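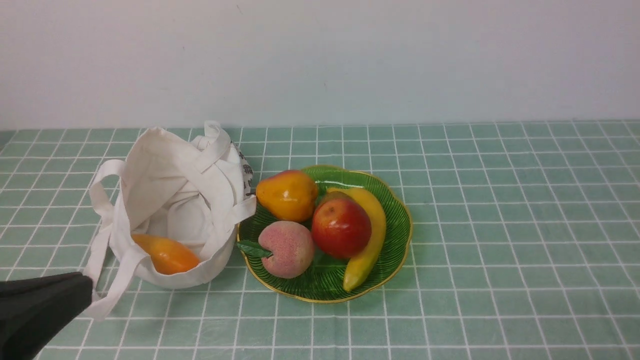 Who gets to say a teleoperated arm is safe to work next to? Whoever signs the risk assessment for that particular setup, and it has to be a person with a name, because the maker's paperwork only covers the arm as it left the factory. Change the fingers, change the table, change what it's picking up, and somebody has to look again.

I got that answer from Matvii Zhuravel before I'd even sat down, and I should say I had a whole list of gentle warm-up questions that I never got to use. Matvii writes the house rules for arm work at Lirner. The document is 27 pages long (he'd like it shorter) and it's been passed around enough by now that I'd read two different versions of it before I got hold of the right one.

So I asked him the thing I'd been wanting to ask, which is why a rule book for robots picking up plastic fruit needs to be 27 pages.

"Fair question!" he said. "Most of it is people stuff. Who can be inside the line on the floor, who's holding the stop button, what you say out loud before you enable the motors. The fruit gets half a page."

I wanted to hear about the half page, of course. Fake fruit is allowed, real fruit isn't, and he'll argue that one with anyone. Real fruit bruises and leaks, and then your Monday pear and your next pear aren't the same object anymore, so you can't compare runs. Glass is allowed too, which surprised me. I'd have banned glass on page one.

"I did ban it, in the first draft," Matvii said. "Then people kept asking for exceptions, and a rule with an exception every week is a bad rule. So now glass is fine if you run at the reduced speed, you wear the glasses, and there's a brush and pan within reach. If it's chipped, it goes in the trash. You don't get to decide it's a small chip."

Cloth has its own section, and it's longer than I expected. Bags with handles are the ones he worries about. A loop of fabric can catch on a finger, the arm keeps going, and everything the fabric is attached to goes along for the ride. His rule is that the operator calls "strap" if they think they've hooked something, and whoever has the button presses it. No discussion first. You can talk about it once the arm has stopped.

I asked if people feel silly calling out "strap" in a quiet room. He laughed pretty hard at that. "For a day, sure. Then they do it at the grocery store."

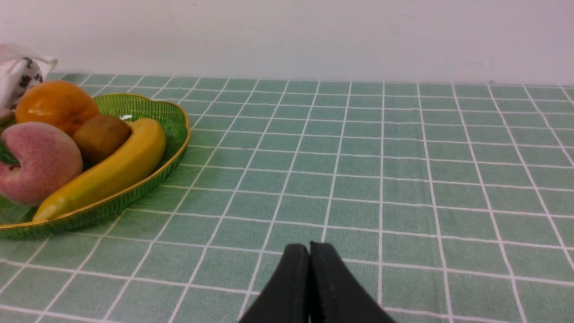 Hae-won Kwon thinks the button rule is the only one in the book that really matters, and that the rest should be cut down to a single sheet taped up next to the arm. She joined us halfway through, coffee in hand, and she and Matvii have clearly had this fight before (I just moved my recorder closer to the middle and kept quiet).

"If you can't read it while you're standing there, it isn't a rule, it's homework," she said. Her other complaint was about the speed limits. The book gives 3 of them, one for empty space, one for near an object, and one for near a person, and she says operators mix up the first two all the time. She'd drop the fast one completely and let the sessions run long.

Matvii doesn't agree, and he got a bit heated about it! Slow sessions make tired operators, he said, and tired operators are how you get the kind of log entry he doesn't like reading. He does read them all, by the way. There were 523 in the shared log when we talked, and most are dull on purpose: a stop was pressed, here's why, here's what we changed. He wants the dull ones. A log with only scary entries in it means people have quit writing down the small stuff.

Where they do agree is on breaks. Nobody runs the arm for more than 6 sessions without handing it over, and the handover is spoken, face to face, with the motors off. Hae-won told me she picked that up at Tilimura, where the habit was to leave a sticky note. "I have feelings about the sticky notes," she said, and that's all I could get out of her.

I also asked about the published standards, the big formal ones. Do they help? Matvii said they're where he starts, and that he keeps a list showing which of his rules came from a standard and which came from somebody having a bad afternoon. New people get told the difference. He thinks folks follow a rule better when they know which kind it is, and they're also more useful when it's time to change one.

And the rules do change. The next revision is due in April, with the section on wrist cameras and cable routing getting rewritten from scratch. Hae-won is drafting that part. I asked her how long it was going to be.

"One page," she said, looking right at Matvii.

"Two," he said. "With the checklist, it'll be two."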